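Sim Arm House Rules: FAQ

Do I need 100 clean runs before a policy goes to Toledo?
Yes. In a row — your best ones don't count. 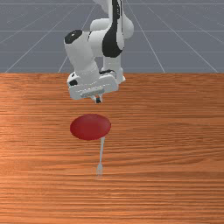
And the seed gets logged, even the ugly ones.

Can I change the task halfway?
No. New task, new count.
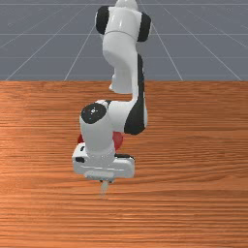

Orysia Vasylenko objects that 20 would do for small edits. Noted. Still 100.

Who signs off?
2 people, neither of them you.
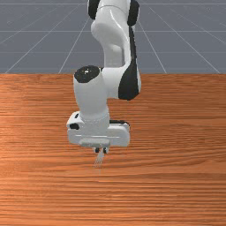 Page last changed: June

Ties go to Illon.

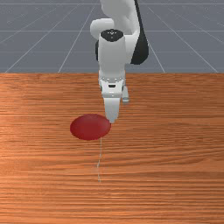 Illon usually says no.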